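Panyasiri reordena su cocina y reabre el turno de desayunos

21 de septiembre de 2026

La cocina compartida Panyasiri vuelve a servir desayunos. Estuvo parada desde mayo por las obras del desagüe y la reapertura llega con menos sitio del previsto, vajilla renovada a medias y una lista de tareas pegada en la puerta de la despensa.

El local, en la planta baja del edificio Brirkside, lo usan vecinos y dos obradores pequeños del barrio. Durante el cierre todo acabó en cajas. Platos con sartenes, manteles con moldes, tapas sin su olla. Un lío, vaya.

"Lo que se guardó deprisa hay que sacarlo despacio", comenta Vittoria Lombardi, encargada de la cocina. Ella ha pasado estos días revisando la loza pieza por pieza: lo desportillado fuera, lo demás se lava y vuelve al estante. Salieron 13 platos rotos de una sola caja. Ningún cuenco grande, por suerte.

La encimera gris hace de mesa de trabajo mientras dura la faena. Platos, cuencos y algún refresco, todo junto. Al lado, la estantería negra, que ya va bastante cargada y que se quiere aligerar antes de que acabe el mes.
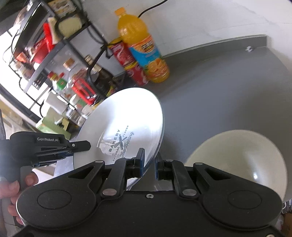 Un plato blanco con el logotipo "Bakery" y, detrás, refrescos sobre la encimera de Panyasiri.

Los desayunos se sirven de nuevo de siete y media a diez. Pan, fruta, café y poco más al principio. La bollería tendrá que esperar: el horno grande sigue pendiente de revisión y el tecnico de Skullari no ha dado fecha. Mientras tanto se tira del pequeño, donde caben 2 bandejas.

La reforma del desagüe la pagó la propiedad. El menaje no. Para reponer vasos, fuentes y cubiertos se han reunido 1000 euros entre cuotas y una rifa, y con eso se comprará lo más urgente. El resto, cuando se pueda.

Gyula Csonka, que lleva uno de los obradores, pide paciencia con los estantes. Su propuesta: lo de uso diario a la altura de la mano, lo pesado abajo y las cajas de repuesto al almacén de Lultumberg, a tres calles. De momento se hará así y ya se verá en invierno.

Hay 17 usuarios apuntados al turno de mañana y quedan plazas. Inscripción en la propia cocina, por las tardes. Se ruega llevar trapo propio, y tambien recipientes con tapa para quien quiera guardar algo en la nevera. Con el nombre puesto. Lo que no lleve nombre se retira al cerrar la semana.

Las cajas con cosas sin dueño estarán en la entrada hasta fin de mes. Hay moldes, un colador, varias tapas y un termo azul.

Comentarios

marisa_pan
El termo azul es mío!! Paso mañana, no lo tireis por favor

Toño R.
Y el horno qué? En mayo ya decían que estaba pendiente. Sin horno grande los obradores no hacemos nada.

lector_brirkside
Bien por los desayunos. ¿Hay que ser del edificio para apuntarse o vale cualquiera?

Carmela
Vale cualquiera, yo vivo en la otra punta y estoy apuntada. Pregunta por Vittoria.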